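09/02/2014

Iron gall ink, second batch. Continues from the January pages.

Galls: Zamora lot, whole, blue-black, mostly without exit holes. Crushed in the mortar to coarse grit. The last lot went through the coffee mill and the fines clogged the filter for an entire afternoon. Weighed out 50 g.

Water: distilled, cold. Covered jar, stirred morning and evening. The January batch was simmered and threw a brown sludge within a week of bottling, which I put down to the cooking but never checked. Cold extraction takes longer. The liquor went from straw to strong tea color over the first days and then stopped changing in any way I could judge by eye.

Strained through muslin, then through paper. Pressed the muslin by hand and kept the pressings apart from the free-run liquor. They are cloudier and more astringent. Labeled P and F. Do not combine.

Iron sulfate: fresh crystals, pale green, no rust bloom. The old tub had a tan crust all through and has been marked for disposal. Dissolved separately in warm water and added to the liquor with stirring. Immediate gray-violet, darker at the surface. Ratio of galls to sulfate is higher than in January. The January recipe almost certainly carried excess iron. The bathophenanthroline strip held on a January sample line turned pink at once and stayed that way.

Gum arabic: Irnton, powdered. Should have used the lump. The powder balled up and had to be left overnight and worked through a sieve. Gum solution is kept as a stock and added last. Added less than the recipe calls for, on the view that more can go in and none can come out. First trial lines feathered slightly on the Ramgate laid and not at all on the hot-press. Added a further portion of gum, stirred, left to stand, tried again. Feathering on the laid reduced to something visible only under the loupe.

No clove oil this time. It made a film in January and the film got into the nib. If mold appears, reconsider.

Test strips. Same pointed nib throughout, Clotum holder, wiped between inks. Each strip carries a row of single strokes, a row of crossed strokes, a filled square and a wash. Papers are Ramgate laid, Ramgate wove, the hot-press, and an offcut of the old ledger stock for reference. Strips numbered on the back in pencil. One set goes in the dark box, one stays out in the room on the drying line, one goes in the window.

Color at writing: pale gray with a violet cast in F, browner in P. Darkening was plain by the time the last strip of the set was done. By next morning F was near black on all papers. P is black in the filled square and weak in the single strokes.
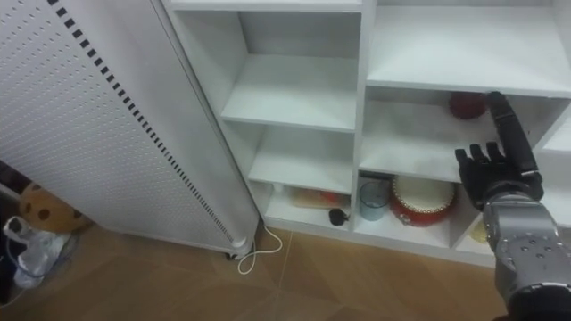

A comment has been penciled against the draft of this entry, asking how the pH was taken and whether the paper strips can be trusted in a liquid this dark. Fair point. They can't, once the iron is in. The stain hides the pad color completely. Readings were taken on the gall liquor before the sulfate went in, where the strips are legible, and the finished ink was only estimated by spotting a diluted drop at the edge of the pad and reading the front that runs ahead of the color. That is poor practice. The meter probe is back from cleaning and I'll run F and P on it before anything is claimed about acidity. The same comment asks whether the ledger stock is sized with gelatin or rosin. Don't know. To be tested on an offcut.

Sanding and nib wear. The nib was scratching on upstrokes by the third set. Under the loupe the tines had a burr on the inner edge, with orange deposit in the slit. Touched up on 2000 grit, figure eights, light pressure, rinsed and dried. Scratch gone. Acid ink and plain steel, as expected. Rinse after each strip in future. Wiping isn't enough.

Sediment. F left standing in a clear bottle shows a thin black layer at the bottom, and the liquid above pours clean. P has a thicker layer and a skin. Decanted F into the amber bottle, filled to the neck to keep air off it. P stays where it is as the bad example.

Rub test: dry cotton, 6 passes, same hand. F on wove, faint gray on the cotton from the filled square, none from strokes. F on laid, clean. P smears on everything. I suspect unreacted pigment sitting on the surface, held by too little gum. Try P again with more.

Wet test: strips dipped, blotted, dried flat. Single strokes in F unchanged on all papers. The wash lost its violet and went neutral.

Window set to be checked against the dark set at intervals of 2 weeks. Compare under the north light only. The bench lamp makes everything look brown.

Still open:
pH of F and P by meter
sizing on the ledger stock
bathophenanthroline on F, same method as January
lump gum from Irnton, ask for price
new nibs before the next set
P with extra gum, small quantity, own bottle, own label

Mortar still stained. Oxalic acid took most of it out.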